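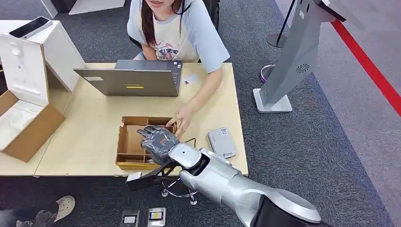

Retiming subtitles after a recut
Speaker notes, Hammad Rizvi

Slide 1. Scope
Keep this short. The talk covers one job: the English subtitles for Flenen, moved from the festival cut to the release cut. Same dialogue language, same frame rate, same translator. Say up front that translation quality is outside the talk. If someone asks about the dub, take it at the end.

Slide 2. The material
Release cut is 126 minutes. Two subtitle tracks, full and hard of hearing, more than 3000 cues between them. Read out the three inputs: old subtitle file, new picture with burned-in timecode, change list from the editor. The change list was exported one reel at a time, and reel 4 came without the last trim. Mention this now — it comes back on slide 5.

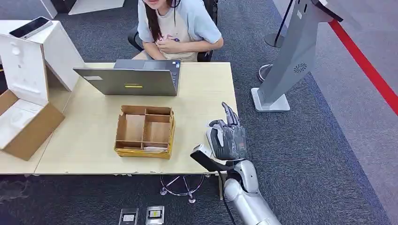
At the desk with the laptop open.

Slide 3. Why a global offset fails
Show the first graph. A global offset works until the first internal cut. After that, every cue is early or late by the sum of the changes before it. In reel 1 the error is small enough to miss on a casual viewing. By reel 3 the subtitle for the phone call comes up before the phone is answered.
Pause on the graph. People at the back will need time to read the axis.

Slide 4. Segment mapping
Split the old timeline at each edit point. Each segment gets its own offset. Cues that sit fully inside a segment move with it. Cues that cross a boundary go on a list for manual work. There were 178 of those in Flenen.
Rillo does the split from the change list and writes the crossing cues to a separate file. Kiani needs the boundaries typed in by hand but handles overlapping speakers better. Don't rank them. Say which one was used (Rillo) and go on.

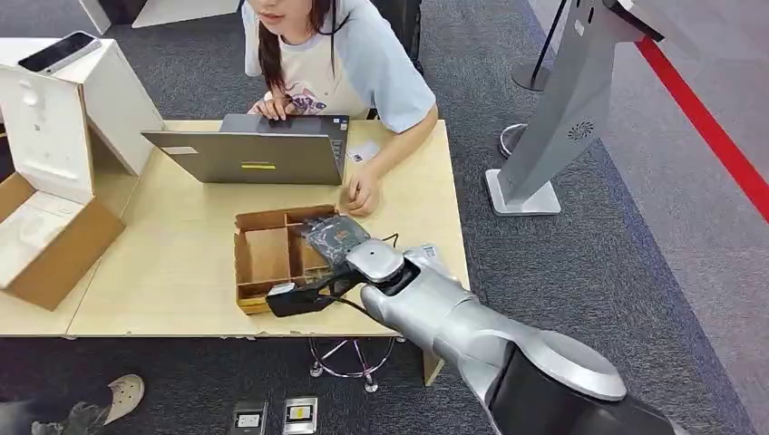
Most crossing cues fall into two groups. In the first, the line is intact and only the picture under it has changed, so the cue keeps its length and moves with the audio. In the second, the line itself has been shortened. These need new text, and the new text goes back to the translator. Retiming software can't tell the groups apart. Someone has to listen.
Play the kitchen clip twice, once with the old cue and once with the new one.

Slide 5. Reel 4
The missing trim was seven frames. Every cue after it was late by that amount, which is hard to see in dialogue and easy to see at shot changes, where the old subtitle hangs over into the next shot. It was found during the shot change check. Recommend running that check before any manual work. We ran it after, and part of reel 4 was done twice.
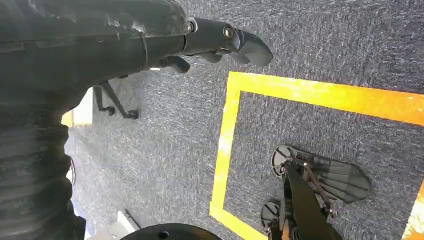 Slide 6. Checks before delivery
Reading speed on every rewritten cue.
Minimum gap between cues, both tracks.
Shot changes, with the list made from the new picture.
Italics for off-screen voices. The recut moved two speakers on screen, and their italics had to come off.
One full viewing at normal speed, sound on, no stopping.

Slide 7. Questions
Likely one: does this work for Hotau? Yes for the segment step. The cue list export has to be converted first, and positioning data is lost in the conversion.
Leave the sample change list on screen.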